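The Floor Under the Floor

When Elsie Katene bought her house on Pomare Road, the kitchen floor had a soft spot in front of the sink. She put a rug over it and lived with it for 3 winters. Last July her foot went through.

The flooring was not the problem. Under the vinyl was a sheet of particleboard, and under that were joists that had been taking water from a slow drain leak for years. The repair meant pulling up half the room.

Rawiri Rakena did the work. He has been fixing subfloors in Rurnton since he left school, and he says most of the calls he gets are about squeaks. People want a quick cure. Sometimes there is one. A squeak is usually a nail rubbing in its hole as the panel moves up and down on the joist, and a screw driven next to the nail will stop it. A soft spot is different and needs to be opened up.

He starts underneath if there is a crawl space. He pushes the tip of an awl into each joist near the plumbing. Sound wood resists. Rotten wood lets the awl sink and often breaks across the grain in short pieces when he pries it. In the Katene house, 8 joists ran under the kitchen and two had gone bad near the outside wall.

Two bad joists can often be sistered, meaning a new board of the same depth is bolted alongside the old one. The new board should run well past the damage on both sides and reach solid bearing where it can. Rakena cuts out the soft material first and lets the rest dry. He had fans running in the crawl space day and night and checked the wood with a moisture meter every morning at 7 before he would cover anything.

The leak itself took less than an hour to fix. The house is 81 years old, and the drain had been patched more than once.

Then comes the choice of panel. Particleboard is flat and cheap, but it swells when it gets wet and does not go back. Oriented strand board does better, although the edges can swell if rain gets on them during a job. Plywood costs more and dries out with less fuss. For kitchens and bathrooms Rakena uses tongue-and-groove plywood, glued and screwed, with a small gap left at the ends of the sheets. He buys his from Undden, the yard by the rail crossing, and keeps the sheets indoors for a few days before they go down.

Katene paid for 40 screws more than she needed and still has them in a jar. She also chose the finish floor herself, a plain sheet product from Punent, after deciding against solid oak so close to a sink.

Old squeaks in the hallway were left alone. Rakena offered to go after them from below, but a duct was in the way, and Katene said she liked knowing when someone was up at night.

The kitchen has been level since August. She checks under the sink with a flashlight on the first of the month — a dry paper towel laid around the trap will show a drip long before the floor does.

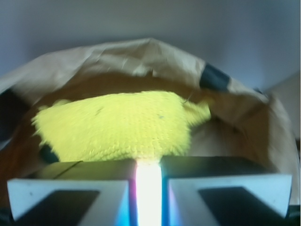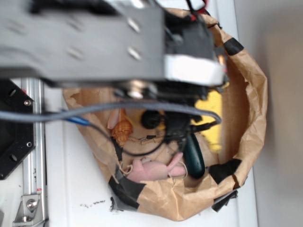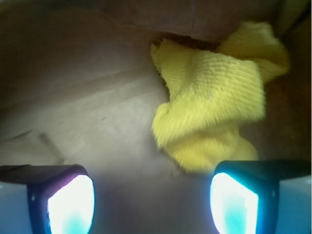
Top and center: a brown paper bag, open. Last: crumpled yellow cloth.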